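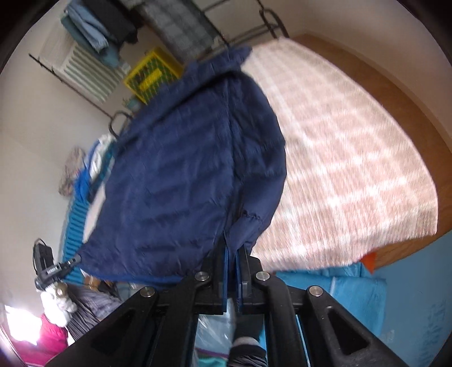
A navy quilted down jacket. Coats make up much of what is handed in at Prastlow each winter.

PRASTLOW - A winter coat exchange will keep its place on the high street for another year after the town council agreed to renew its lease on the former shoe shop next to the library.

Councillors voted on 10 June 2019 to let the Prastlow Coat Exchange stay in the unit at a reduced rent. The present agreement was due to run out at the end of the summer.

The exchange takes in coats, jackets and waterproofs that people no longer want and passes them on free of charge. Those who collect a coat do not have to give one in return, and no proof of income is asked for.

It handed out 3,920 items last winter, according to a report put before the meeting. January was the busiest month, when the shop stayed open into the evening and children's sizes ran out twice.

Ourania Tsolakis, who manages the exchange, said the decision meant she could start planning for the cold months.

"We collect through the summer, when people are clearing out cupboards, and we need somewhere dry to keep it all," she said. "Without the shop we would have had to turn bags away from next month."

She said the greatest need was for men's coats in larger sizes and for anything waterproof that would fit a child aged between five and eight. Padded jackets are also wanted, provided the zip works and the filling has not gone flat.

Items with broken zips or small tears are mended at a repair table in the back room where possible. Those past mending are sent to Gronex, a textile recycler, which pays the exchange by weight. The money goes towards washing powder and electricity.

The new agreement runs for five years and can be ended by either side with notice. The council will remain responsible for the roof, which leaked over the stockroom during the winter.

Not all councillors were in favour. Khurram Khokhar said he supported the exchange but questioned whether a unit on the high street should be let below the market rate when two businesses had asked about it.

"I would have liked to see the old depot on Allix Road looked at properly first," he said.

A council officer told the meeting that the depot had no heating and would need a new entrance before the public could use it.

The motion was carried by nine votes to five.

The exchange is open for donations on weekday mornings. Coats should be clean and dry, with the pockets emptied.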